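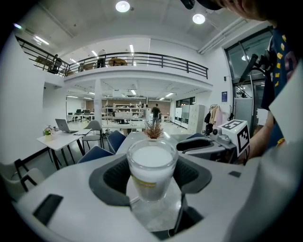
*A full glass held between two padded jaws.*

## Week 2 – Reading for seminars without losing your weekend

Hi all, me again. These are my notes from the study skills hour, tidied up a bit for anyone who had a clash. Beca Watkins in the Skemby library read a draft and fixed my directions to the print room, so thank her if you find it on the first try!

**Where we left off.** Last time I asked you to keep a reading log for one module. Most of you wrote down pages and hours. A few wrote down what you were looking for when you sat down, and those were the logs I wanted to talk about, so we spent most of the hour on that.

### Before you open the chapter

Write one question at the top of a blank page. It can be a dull one ("what does Bălan mean by *informal support*?") and it can change halfway through. I still do this with every article I read, and my questions are mostly terrible.

Then look at the length. The Bălan reading is 19 pages and you can do it in one sitting. The Sadetti report is 417 pages, and please, please don't start at page one – read the summary, find the two sections your seminar is using, and leave the rest alone until you have an essay to write.

### While you read

- Pencil first, highlighter later (or never).
- Stop at each subheading and write a line in your own words.
- If a paragraph beats you twice, put a question mark by it and keep going. Bring it to seminar. I love those.

Somebody asked whether typing notes is worse than writing them by hand. I don't think it matters much, as long as you aren't copying whole sentences. I type, and then I print, and then I lose the printout.

### Getting help

Drop-in is Saturday morning in the Horkilport building, ground floor, and you don't need to book. Bring the reading and whatever notes you have, even if it's half a page with coffee on it. If you have reading support set up already, email me and I'll send the handouts ahead of time in whatever format works for you.

### For next week

Read Bălan, with your question written first. Then write a response of up to 900 words and bring it on paper. We'll be swapping in pairs, so make it something you're happy for a classmate to see. Spelling doesn't count in this one.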